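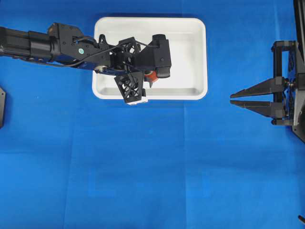 White tray on the blue cloth.

Urquhart Hall – February walk-round, with comments
Checked by: Matěj Kolář
Start: 10 in the morning

Our hall went up in 1954 and I love every draughty corner of it, so please read the comments as well as the ticks! Items marked ACTION need somebody's name next to them before the next hire. Everything else is OK or WATCH.

OUTSIDE AND ENTRANCE

Front steps, treads and edges – OK
The new nosings are brilliant. You can see every edge even in poor light, and they grip well under a leather sole.

Handrail, left side – OK

Handrail, right side – WATCH
Slight movement at the bottom bracket. I nipped the screws up and it went solid again, but the plug in the wall may be tired. Try it by hand each time you open up.

Outside lamp – OK
Comes on with the sensor, goes off when it should. Lovely warm light too.

Door closer – ACTION
Still slams. The last few inches need slowing down, and there is an adjusting screw under the cover for exactly this. Small fingers use that door.

MAIN HALL

Floor – OK, with one WATCH
What a floor! The maple has come up beautifully after the sanding and there isn't a splinter anywhere on the dancing side. One board by the radiator has lifted slightly at its end. You can feel it through a sock but not through a shoe. I have put a strip of tape over it, and the joiner has it on his list.

Stacked chairs – ACTION
Stacks were far too high again, and one was leaning on the fire door. Moved. Could whoever does the film night please use the trolley? It holds plenty and it steers like a dream now the wheels have been greased.

Folding tables – OK
All legs lock. Table 4 has a stiff catch, so push it right home until it clicks.

Window poles – OK
Back on their hooks, hooray.

Curtains and stage drapes – OK
Flame treatment labels present and readable. Hems clear of the heaters.

Piano brakes – OK
On, and holding.

KITCHEN

Urn – OK
Lid fits, tap doesn't drip, flex sound along its whole length. The old one leaked for years, so this is a real pleasure to write down.

Cooker – OK
Rings and oven tested. The isolator switch is labelled at last.

Fridge – WATCH
Reading 4 degrees when I arrived, and the same when I left. The door seal has a small split in the lower corner.

Fire blanket – OK
Tapes hanging free, nothing stored in front of it.

Knives – OK
In the block. Thank you!

First aid box – ACTION
Short of large plasters, and the eye wash is out of date. Everything else is in there and in good order. Please write what you take on the card inside the lid, even if it's only one plaster.

FIRE SAFETY

Exit signs – OK
All lit, both with the mains on and on battery.

Call points – OK
Number 2 tested this time, by the stage door. Panel showed the right zone and the bells were loud enough to bring the neighbour's dog out.

Extinguishers – OK
Pins in, gauges in the green, service tags in date. The one in the corridor had a coat hung over it – please use the rail.

Escape route, rear – ACTION
Path needs sweeping and the gate bolt needs oil. It opens, but it takes a proper shove, and I wouldn't want to be doing that in the dark with a crowd behind me.

TOILETS AND STORE

Emergency pull cord – OK
Hanging right down to the floor as it should. If you find it tied up, untie it.

Hot tap, accessible toilet – OK
Mixer valve behaving nicely.

Store shelves – WATCH
Heavy boxes had crept back up to the top shelf. I brought the bunting down (so much bunting!) and the paint tins with it. The kick stool is sound and all its rubber feet are on.

Ladder – OK
Stiles straight, rungs tight, tag in date.

Next walk-round starts in the store and works forwards, so the rear path gets looked at early. Bring a torch and wear old trousers.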